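Speaker notes, budgeting for your first robot arm
(Twenty-minute slot, after morning tea. Don't read the slides out!)

Opening

Hi everyone, thanks for coming back in, I know the slice out there is good. Quick show of hands: who's got a quote for an arm sitting in their inbox right now? And keep your hand up if the quote has a line on it for a table. (Pause. Usually the hands go down.)

I look after equipment buying for Grotolwood, and for the past couple of years a fair chunk of my life has gone into a project we call Nestona. It's household handling, cups and crockery mostly, the stuff you'd find next to any kitchen sink. I'm not an engineer. I'm the person who gets the email with "small additional item" in the subject line, and I've learned to make a cuppa before opening it.

Slide 2: what the first budget looked like

So our first go at this was one page. Arm, gripper, freight, a bit of training. It looked gorgeous and everybody signed it. Then we did the year, and I went back through every receipt and sorted them into piles, and there were 16 purchases that weren't on the page at all. Most were tiny. Cables, straps, clamps, brackets, longer cables because the first cables were too short (ask me about that one at lunch).

Added together, the tiny ones came to $2,324. That won't sink anybody. What hurt was the time, because each one went through purchasing separately, with its own form and its own approval, and the arm sat there while we waited on a bracket.

Slide 3: the small stuff line

What I do now is put in a single line called sundries, get it approved once, up front, and let the people in the room spend it. Ours is held with Ploltetus, our local supplier, as a running account. They send one invoice a month and I can live with that.

(If there's a finance person in the front row, be nice. They're usually fine with it once they see how many forms it saves.)

Slide 4: props

Okay, props. I love this bit. You're going to want real household things, and you're going to want more than one of each, because enamel chips and wood splits and somebody will take the good mug to the kitchen. Buy spares on the same day from the same batch. We bought 14 pieces to start with and I'd double it if I did it again. Colours get discontinued, and then your new mug doesn't match any of your earlier work and you're trawling second-hand sites at night trying to find the right blue.

Write down where you bought it, too. Sulemana keeps a shared sheet for their lab with the shop, the size and the colour name, and I pinched the idea straight off them.

Slide 5: furniture and floor

Measure the doorway before you order the table. Measure it again with the door on its hinges. Then work out where people will stand, where the chairs go, and where the cables run, and give yourself more floor than you think you need. Our first floor plan had the table pushed right into a corner and we had to redo the lot.

Cameras next. Price the mount as its own item, separate from the camera. A mount that can be adjusted and then stays put costs more than you'd like, and it's worth every cent.

Slides 6 to 8: mug and mug tree
(Click through slowly, let people look, have some water.)
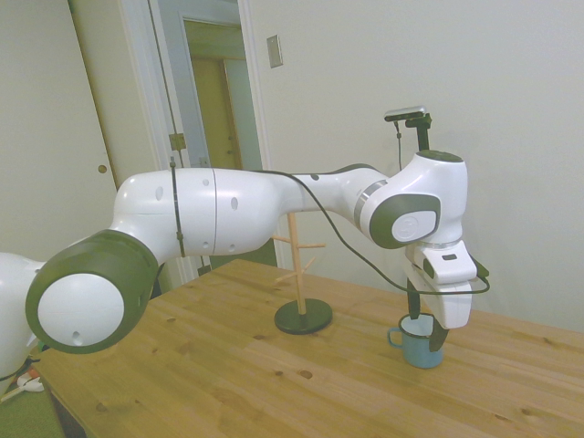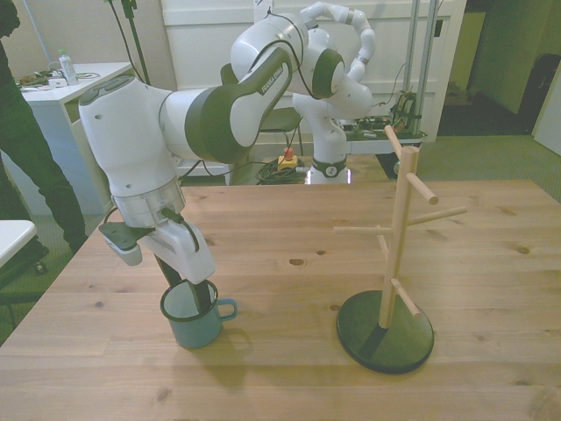
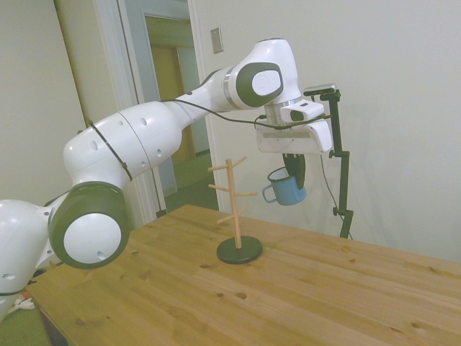 One blue enamel mug and one wooden mug tree with its pegs empty, in all three. That's the prop list for this task, and it's the cheapest part of the whole budget.

Questions
(This one always comes up, so have it ready.)

Should we buy the second arm at the same time as the first, to save on freight?

I'd wait until the first one has been in regular use for a few months. The freight saving is real but small, and by then you'll know which gripper you want, how much bench you've got left and whether you have enough people to keep two going. Ask the supplier to hold the price in writing when you order the first. Ours agreed to hold it until November without any fuss.

If there's time left: the spreadsheet template is free to anyone who wants it. It has 100 rows, most of them blank, and you can delete whatever doesn't suit. Grab me by the urn.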